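The bench, the bus and a very good nil-nil

I've been home two hours and I still haven't taken my coat off properly, so forgive the rambling. Gernen drew nil-nil at Vondráček Park this afternoon and it was one of the best games of football I've seen all season. I know how that sounds! My brother rang at full time, saw the score and said he was sorry for me, and I had to talk at him for ten minutes before he'd believe I had enjoyed myself.

We took the early bus because Waltraud Koller likes to be in before the warm-up. She watches the goalkeepers and nothing else until the teams go in, and then she'll tell you what sort of afternoon it's going to be. She said our keeper was catching everything clean and that Pernard would need to put it in the corners. They tried, to be fair to them.

The crowd was 638, which is the biggest for a league match since the new turnstiles went in, and it sounded like double that under the tin roof on the far side. Pernard brought a drum. Our lot don't have a drum, we have a man with a very loud cough, but we held our own after half an hour or so once people had warmed up.

On to the football. For the first twenty minutes we couldn't get out. Pernard play with two wide men who stay right on the touchline and it stretches a back four horribly, and Xuân Hồ was having to cover half the pitch on her own at left-back. She's only 19 and it was her third start. I was nervous for her, and then she read a long diagonal, nipped in front of the winger, took it down on her thigh and just strolled out of defence with it. The whole stand made that noise, the sort of low "oooh" you get when something has been done properly. After that she didn't lose a single header.
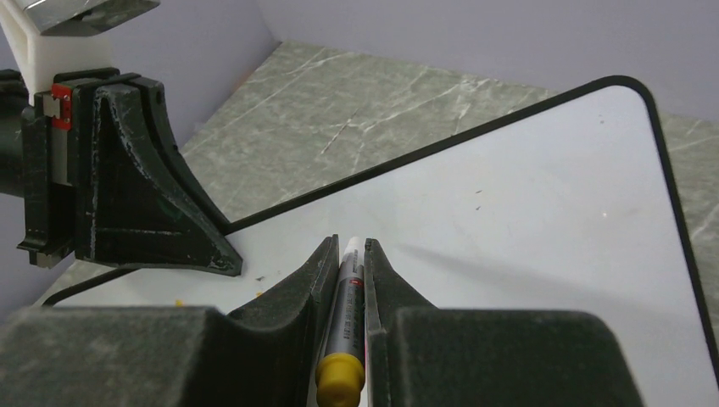
The change that made the match came just before the break. Elżbieta Marciniak had been playing off the striker and hardly getting a touch, and the bench waved her back into midfield so that we had three in there against their two. It looked like such a small thing – ten yards, maybe – but suddenly we had somebody to pass to. She went looking for the ball off both centre-halves, turned with it, and moved it on early. I don't think I'd understood how good she is at that until today. She's usually the one on the end of things, and you notice the goals and miss the rest.

Second half, we should have won it and we could easily have lost it. Marciniak hit the bar from the edge of the area with their keeper rooted. Pernard went straight up the other end and had one cleared off the line by, yes, Xuân Hồ again, sliding in on her backside and hooking it over her own shoulder. I have watched a lot of football at this level and I can't remember a better bit of defending. Waltraud grabbed my arm so hard I spilt my tea on the man in front, who said not to worry and didn't turn round.

Then the penalty. I thought it was soft, though I was at the wrong end, and the people behind the goal tell me it was fair enough. Number 10 took it, a firm one, low to the keeper's right, and she got down to it with both hands and held it. Held it! No rebound, no scramble. Waltraud didn't say a word, just nodded as if she'd posted a letter and it had arrived.

I'd have liked us to go for it a bit more in the last ten minutes. Both managers seemed happy to shake hands on a point, and taking Marciniak off for another defender felt a touch careful with the crowd so up for it. Still, we were fourth from bottom in October and nobody in the queue for chips was complaining very hard.

A few odds and ends. The chips have gone up again but the portions are bigger, so I'm calling that a draw as well. Khôi Mai has taken over the programme and it's so much better, with proper notes on the away side and a page on the old county cup run that I read twice on the way home. And the under-fourteens did a lap at half time with their trophy and got a lovely hand from the Pernard end, drum included.

Next up is the trip to Pritedeck, on that slope, in whatever wind they've got saved up for us. Xuân Vũ is sorting lifts, so let her know if you've a spare seat or need one. I'm bringing a flask and two pairs of socks.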